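Print | E-mail

Samah Filali
Everyone on here keeps telling me to decant the shopping the minute it comes home. Bag off, everything into a see-through bin, label, done. I have doubts.

Samah Filali
I paid for a Porex bin in July. It holds less than the carrier bag did – and the bag was free.

Samah Filali
"You'll waste less food if you can see it." Will I? I could see the last lot perfectly well and it still went soft.

Related
Busten boxes: 3 sizes compared
26 uses for an old carrier bag
Trinditz pantry labels, pack of 50
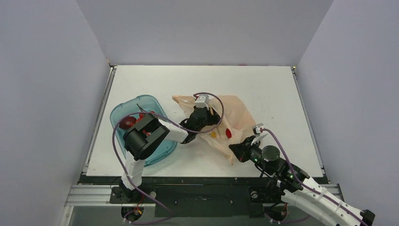

Samah Filali
So I'm giving it a month – bins for fruit, bags for the rest.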